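Keeping the house going while you're on jury service

January
By Perrine Courtois
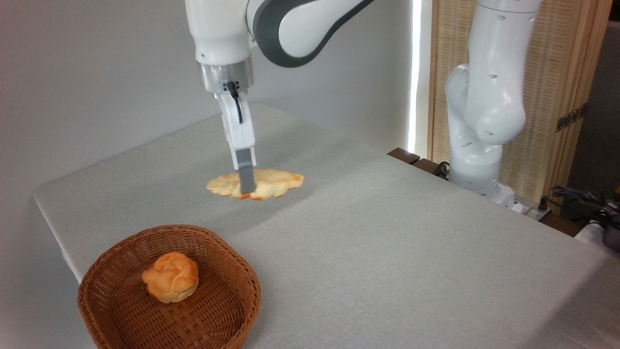 Flattened bread, browned round its scalloped edges.

When my summons for Pridberg Crown Court dropped on to the mat I did what I expect most people do, which was put it behind the clock and feel slightly sick. Then I got it out again, read it properly over a cup of tea, and started making lists, and I've been meaning to write them up for you ever since.

First of all, photocopy the letter. Keep one copy on the fridge and put the original in your bag, with something with your name on it, the night before. I used a plastic wallet from Lebrun, the stationer's on our high street, and it lived by the front door for the whole 2 weeks. Post your reply form early too, and tell work the same morning.

Do your cooking the weekend before if you possibly can. I made a big pot of lentil soup and a cottage pie, and froze them flat in bags with the name written on before filling (pens won't take on a cold, greasy bag, as I seem to rediscover every winter). Slice your bread before it goes in the freezer and you can make sandwiches straight from frozen – they'll have thawed by lunch. Leave out anything with a strong smell. You may be sitting in a small room with eleven other people for a good long while!

Take a book, and take a second book. There is an awful lot of waiting, and then all of a sudden there isn't. My neighbour Romain Barbier did his turn at Godberg the year before and told me to bring a cardigan whatever the weather, and he was quite right, the courtroom was chilly from start to finish.

Keep every bus ticket and car park receipt in an old envelope, and write the date on the back of each one as you get it. Mine went in a Brandari biscuit tin, and filling in the claim form took ten minutes at the kitchen table.

One last thing, and it's a hard one for a chatterbox like me. You mustn't talk about the case at home, so agree something else to talk about at supper. We did the seed catalogue, page by page, and I ended up ordering far too many beans – they're still in the drawer if anybody would like some.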